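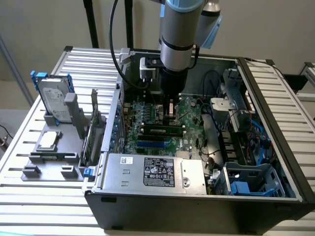
Anju Mittal wanted to know why anyone would start with memory. A hard drive is bigger and easier to grab, she wrote after the first part of this interview went up, and a stick of RAM needs a straight push that most small arms are bad at. She had tried it herself and bent a latch.

Trilok Tyagi read her comment on his phone and agreed with most of it. "She's right about the push," he said. "I started with memory because that's what I had the most of. Somebody gave the workshop a box of sticks, and if I broke a few it didn't matter."

Tyagi has been building the cell he calls Raltenano at the Cirnstead shared workshop since June. The idea is an arm that can take the usual parts out of an old office desktop and put parts back in. He repairs these machines by hand and gives them to families who need one. He wants the arm to do the dull part while he tests and cleans.

He bought the arm used and spent $2,234 on it. Everything else, including the table, the frame and the parts he threw away, brought the total to $3,208. He keeps a list of it all in a spreadsheet and does not think the list is flattering.

"I bought two grippers I can't use," he said. "One opened too wide and couldn't get between the slots. The other was fine on the bench, and then I put it in a case and it hit the drive cage every time."

The gripper he uses now has two fingers. He likes that he can see past it when he is setting a position. The computer lies on its side with the panel off, so the arm can come straight down into it. Early on he had the tower standing up and the arm reaching in from the side. He gave that up after a week.

I asked what holds the case still.

"Right now, the weight of it, and two stops bolted into the slots of the table. It's a steel case with a power supply in it, so it doesn't want to go anywhere. When the arm pushes down, the case only gets pushed into the table. Sideways is different. If I pull a cable by accident the whole thing turns a little and then every position is wrong."

He learned to check for that. The program now touches off on two corners of the case before each run. If either one has moved more than he allows, the arm stops and waits for him.

The gray tray next to the case took longer than he expected. It is 3D-printed, and it gives each part one place to stand: the hard drive upright in its blue caddy, the expansion card on edge in a slot, the processor flat in a square recess. Satish Nigam drew the first version, and Tyagi has changed it 5 times.

"Satish made the pockets exactly the size of the parts," Tyagi said. "That looks good, but the arm can't hit it. I opened them up at the top so things slide in. The processor pocket I left tight, because I don't want that one moving around."

The arm does not handle the processor yet. Tyagi puts it in the tray by hand, and he lifts the lever on the socket by hand too. He has written the moves for it and run them with nothing in the fingers. He said he would like a softer fingertip before he tries it with a real chip over a real socket.

Most of our talk was about the memory slots. On the boards he works with, a stick goes in between two latches, and the latches have to be open before the stick goes down. Opening them is a separate move. He uses the tip of one closed finger to press each latch outward, then goes back for the stick.

"If one latch is half closed, the stick rides up on that end," he said. "It looks seated from where I stand. Then you power it on and you get beeps." 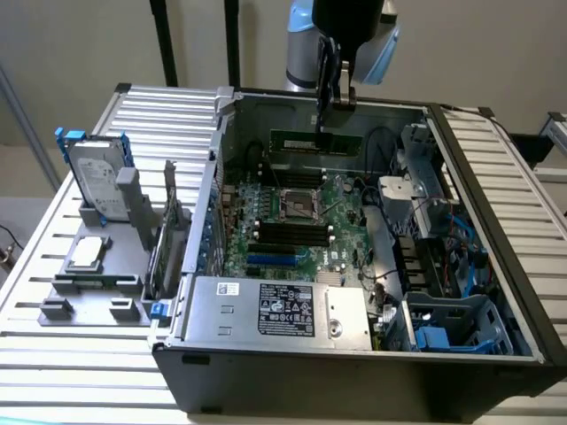 *Last changed: November 28, 2021*

Tyagi asked me to correct one thing in this part. I had written that the arm feels when a stick is seated. It has no force sensor at the wrist. What it has is a reading of the motor current in each joint, and he watches for a jump in it as the stick goes down.

"It's a rough number," he said. "If the joint is working harder than it was a moment ago, something is touching something. I set a limit. Under the limit it keeps going down, over the limit it stops. Then I look."

He found the limit by trying it. He pressed sticks into a dead board from the gift box, changing the limit a little each time, until he could pull on a stick with his fingers and it stayed put. The dead board is screwed to a piece of shelf now and he still uses it when he changes anything in the program.

I asked how many times he had run the memory move.

"The counter says 2,000, but that's with the dead board. In a real case, far fewer. I haven't kept a good count and I should."

Renu Yadav shares the bench with him on the evenings when the room is full. She wrote the screen that shows which step the arm is on, and she asked him to put a stop button on her side of the table as well as his. He did it the same week.

"The first button was behind the arm," she said. "You had to reach past the thing you were trying to stop. I told him I wasn't going to sit there until that changed."

Cables are the next problem. In the desktops he gets, the data cables run along the side of the case near the drives, and no two machines have them lying the same way. A person pushes them aside without thinking. The arm goes to where it was told to go, and if a cable is there it takes the cable along. For now he ties them back before he starts, which takes him a couple of minutes per machine.

He has looked at using a camera to find the cables and is not in a hurry. Trilok Kanaujia has offered to help with that part over the winter. Having two Triloks in the workshop has already caused some trouble with the sign-up sheet, and the camera work is listed there under "T.K."

Tyagi does not expect the cell to be faster than he is. By hand he can strip a desktop in the time the arm needs for the memory and the card. What he wants is to load a machine, turn around and work on another one.

"I'm not there," he said. "I still stand next to it the whole time with my hand near the button. When I can turn my back on it for one full machine, I'll call the first part done."

He plans to post the tray files once the drive pocket is settled. The drive leans a little when the caddy is not pushed all the way down, and he wants to fix that before other people print it. Anju Mittal has asked for the latch move as well, and he said he would send her the steps with his current limit written next to each one, though she will have to find her own number for her own arm.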